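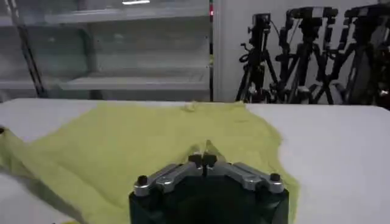 Clesto: a household laundry and mending log

README, kept by Larasati Krishnan, with corrections by Byung-chul Choo

What this is

Clesto is a plain text table of clothes and household cloths, and of what washing, drying and wearing did to them. It holds 474 entries covering 80 items. Each entry is one wash, one repair or one act of retirement, and they all come from the same four-floor building, which shares a single laundry room and a supply of very hard water.

It began as an argument about whether towels go stiff because of the powder or because of the radiator. The argument is still open. The table is what it left behind.

You are welcome to use it for teaching, for practising your sorting and counting, or for settling arguments of your own. If you want to make claims about the textile trade, please find a bigger building.

What is in the folder

items.csv – one row for each item: a short name, the fibre as given on the label, the colour in the owner's own words, and how old the owner thinks it is.

log.csv – one row for each event, in the order it was written on the clipboard. That is nearly always the order in which it happened.

repairs.txt – longer notes on darning, patching and the great elastic replacement. This one is prose and will not load into anything.

labels.txt – care labels copied out by hand, including the ones that contradict themselves.

old/ – the first version of the log, from before we had agreed on what a wash was. Please don't merge it with the current one. Byung-chul did, and it took most of June to unpick.

The columns in log.csv

item: matches the name in items.csv. Names are short and were chosen by the owners, so you will find both "grey jumper" and "the other grey jumper". There is also "good grey jumper", which is the same as neither.

event: wash, handwash, rinse, repair, dye or retire. A garment that has been left in the drum overnight and put through again counts as two washes. This rule was passed over strong objection from the second floor.

temp: the number on the dial, in Celsius. We have no idea how warm the water really gets. The older machine has been known to treat 30 as a matter of opinion.

spin: low, mid or high. Blank means the person didn't look.

dry: line, rack, radiator or tumble. "Chair" was allowed for a while and has been folded into rack.

feel: a score from 1 to 7, where 1 is cardboard and 7 is how it felt in the shop. The owner gives the score with eyes shut, in theory.

length_mm: measured from the highest point of the shoulder to the hem, or along the longer side for anything without shoulders. Laid flat, not pulled. See below for what "not pulled" turned out to mean to different people.

note: free text. Spelling has been left alone. Three remarks about a neighbour's tumble dryer habits have been taken out at the neighbour's request, and one has been left in at the neighbour's request.

How it was collected

A clipboard hung on the back of the laundry room door with a pencil on a string. People filled in a line when they took their things out. At the end of each month Larasati typed it up, asked questions about the handwriting, and received answers of mixed quality.

Measuring was done on a table with a metre rule. Smooth the cloth with the flat of your hand from the middle outwards, then take your hands off it, then measure. The last part matters more than you would expect. With jersey in particular it is easy to hold the hem down with one hand, read the rule with the other, and add a centimetre of goodwill. We measured one T-shirt over and over in a single evening, with everybody taking turns, and the answers were spread across 36 millimetres. The shirt had not left the table.

After that we wrote the method down and taped it to the wall. The later measurements are better. They are still not good.

The feel score has its own troubles. Owners like their own clothes and are harsh on their towels. We tried having people score each other's things, but it caused coolness on the stairs and was dropped.

What we think it shows

Most shrinking in the cotton items happens in the first few washes and then more or less stops. People go on blaming the machine for years afterwards, often at around the same time as Christmas.

Line drying and radiator drying give lower feel scores than tumble drying for towels. For shirts there isn't much in it.

Fabric softener did nothing we could find. The two people who used it remain convinced.

Wool washed by hand in cool water did well. Wool washed by accident is recorded under "retire", with the exception of one hat that now fits a teapot and is logged as a repair.

Colour is barely covered here. We asked for the colour in words, and that was a mistake. The same cardigan is down as plum, aubergine, dark red and "brownish", all by its owner.

Known problems

Missing socks. Socks were logged as pairs. When one vanished, some people retired the pair and others carried on logging the survivor as if nothing had happened. There's no way to tell these apart now.

The second machine. The old Markance gave out partway through and was replaced. The log doesn't say which machine was used, because when we started there was only one anybody trusted. Byung-chul has marked the changeover with a row reading "new machine, hooray" in the note column. It has no item name and will upset some software.

The powder. Most of the building used Arneo, bought in a large tub and shared. A few people used their own and wrote it down sometimes.

The top floor. The top floor joined late, left early and washes everything at 60. You may want to take them out. They are the rows with "hot!!" in the note.

Bedding. Fitted sheets couldn't be measured by any method we were able to agree on. The length column is blank for all of them and we would rather not discuss it.

Retired items. Something is retired when its owner says so. Some items were retired and then turned up again months later, clearly in good health. We kept both rows.

Things not to do with it

Don't average the feel scores across owners. A 4 from the ground floor is high praise. A 4 from Byung-chul is a complaint.

Don't use it to rank brands. There are too few of anything, and half the labels had been cut out for scratching.

Don't try to work out who owns what. The names were swapped for letters, but it is a small building and anyone who lives in it can spot the Echevarría curtains from the length alone. The family has agreed to this and asked only that the curtains be described as linen blend, which they are.

Changes

Version 3: split rinse from wash. Fixed the lengths that had been typed in centimetres. Took out a dog blanket that had been entered as knitwear.

Version 2: added the dry column. Agreed on what a wash is.

Version 1: see the old/ folder, or better, don't.

Loading it

The files are comma separated with the header on the first line. Text is UTF-8, mainly for the sake of the curtains. Notes that contain commas are in double quotes, apart from a handful in the middle where somebody used single ones. If your row count comes out higher than 474, that is where to look.

Blank means not recorded. A zero in the temp column means the cold setting, and a dash means the person refused to say. There is one row with a temp of 400. We have left it in so that you can have the pleasure of finding it.

Using and sharing

Take it, change it, pass it on. Say where you got it and keep this file with it, so that the next person knows about the sheets. If you build something from it, we'd like to see it, though we can't promise to understand it.

Corrections go to Larasati, on paper, under the door of the laundry room. Corrections to the corrections go to Byung-chul. Please give the item name exactly as it stands in items.csv, and if it's about a grey jumper, say which.

Still to do

Weigh things as well as measure them, once the kitchen scales come back.

Add the tea towels. There is a carrier bag of them waiting, with notes pinned on, and some of the pins have rusted.

Ask the ground floor whether "boiled" was a temperature or a remark.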